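Okay, where were we? Last time I promised you the home-task rulebook would be out of my head and into a shared folder by the end of January, and it is – all four sections of it, plus a very scrappy appendix I'm still arguing with myself over.

The big push this period on Nimarance was laundry. We've now got 1,532 laundry recordings made with the hand-held grippers, against the 2,000 in the grant plan, and I went back through every one of them with the new rules next to me. That was a long month (so much coffee!), but it showed me which rules people can really follow with both hands full and which ones only looked good on my screen. 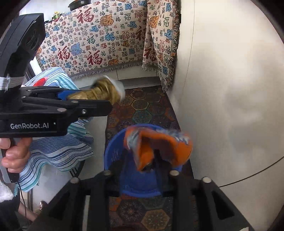 Report by Oona Laitinen
Standards Lead, Nimarance project, Dornanora

The rule I'm happiest with is the one about fabric. A crumpled piece of cloth in the jaws doesn't look the same twice, so "grasp the item correctly" was a useless thing to write down. The new wording asks for a clear grip before the lift, and it asks the person to keep the basket in view while their hands are moving. Much easier to check later!

Cables got their own page too. The old draft had one line on them, and the folks at our Flarkerstead site told me pretty bluntly that one line wasn't enough when you're working on a rug with cords near your feet. So now there's a walk-through before each session, and footwear is in there as well.

I also rewrote the privacy part. These are rooms people live in, with their blankets and their pots and their shoes, and the consent form now says in plain words what may show up and who gets to look at it. Anyone in the home can ask for a recording to be pulled, even after they've signed.

What's not done: the labeling guide. I've rewritten the section on dropped items 3 times and I still don't love it – two reviewers can watch the same recording and disagree on whether a sleeve hanging over the rim counts as "in the basket." I'd like to bring both versions to our next call and have you pick holes in them.

Money is fine, and I'm not asking to move anything between budget lines. I would like the last recordings to wait until the labeling guide is settled, so please tell me if that's a problem on your end.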